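Visit to the Debnath open day, June 10, 2023
By Parveen Jayawardena

Debnath opened its building on Povura Street to the public for one afternoon. I went because I had been buying their small-parts storage for years and wanted to see how the rest of it is handled. Entry was free, but you had to book a slot. Mine was the second of the day.

Getting there

The bus stops at the end of the street and the walk is short. Parking is across the road behind the tile warehouse. The sign for the entrance is easy to miss, so look for the green door and go up the ramp.

The stockroom

The tour began in the stockroom. Our guide said there are 953 shelf locations and that each one has a printed card with the part, the size and the date it was last checked. The cards are still filled in by hand. I asked about the gaps on the lower shelves and was told those are kept free for returns.

Most of what they sell is small: bushings, spacers, spools, washers, feet for furniture. Bags of 500 are the standard order. Repair shops tend to want less than that, so in March they started selling mixed sets in divided boxes. The Bonon set is the cheaper one. The Elau set has more sizes and costs twice as much – I already own it and think it is worth the difference if you fix things often.

There was a long talk on labels here. The short version is that they tried color codes, customers mixed them up, and they went back to numbers.

Packing and returns

Next door is the packing room. Orders are weighed before they are sealed, and anything outside the limit goes back to be checked. The room was noisy and I missed part of what was said about the scales. Returned sets are emptied, sorted and refilled on the same bench. Stray pieces go in a coffee can until the end of the shift.

The sorting tables

The last stop was the room with the sorting tables. They have white boards laid on top of the wood, and small parts show up well on them. I plan to copy this at home, where I lose washers against a brown bench all the time. The divided boxes have hinged lids and a latch tab, and the smoky gray plastic lets you make out the compartments with the lid down.

A closed box with one small blue round piece in front of it, at the sorting table.

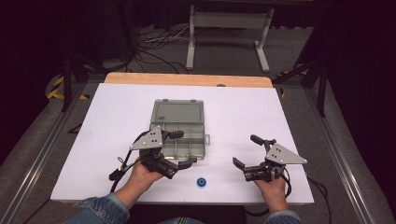 Shop and practical notes

The shop is by the exit and takes cards only. I bought a bag of felt feet and a spare empty box. Coffee was available in the hallway, but there were few places to sit. The tour took 58 minutes with questions. Slots for the next open day will be posted on the Debnath website.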